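27/12/2022
Towel folding, white towels, onto the black wire rack

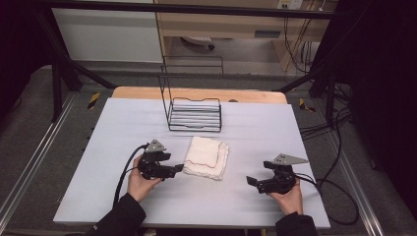
Setup

Table has the pale lavender-gray cover on it, with the strip of wood left bare at the far side. Leave it like that. When I pulled the cover all the way back in November it crept toward me every time I smoothed a towel, and I spent more time fixing the cover than folding.

Rack stays at the back, behind the folding spot, tall section to the left. Towels get folded in front of it and go onto the bars from there. I tried the rack on the left side of the table first and had to reach across the towel to load it, which pulled the top layer out of line.

Towels

All from the Condholm pack. White, with the thin red stitching. Washed once before use. The Rekden ones are thicker and don't hold a crease, so I put them back on the shelf. If anyone wants them for the drying comparison, they are in the bag marked Arriaga (wrong bag, I know, will relabel).

Fold

Half, then half again, so it ends up close to square. Smooth from the center out after each fold. I want the red line on a folded edge where it can be seen, because that makes it easy to check whether the layers have slipped. With the line hidden inside I was lifting corners to check and spoiling the fold.

Don't press hard on the second fold. The layers slide on the cover and the bottom one ends up sticking out.

Results

35 towels folded today. First few were poor, mostly crooked second folds. After that they were fine. Average 20 seconds each once I stopped squaring up the corners twice. Stacking on the rack works for a short pile, but the bars are narrow and a tall pile leans toward the front. Better to clear it often.

Running total for the Sulum folding set is now 619. We said 500 would do, so Struan Laing can have the table whenever he wants it. He asked for the cover to stay on.

To do

Wash today's lot again, warm, no softener.
Try the same fold with the red line facing the rack.
Find out whether the small hand towels are coming or not. If they are, the rack bars may be too far apart for them and we need something flat to lay across.
Relabel the Arriaga bag.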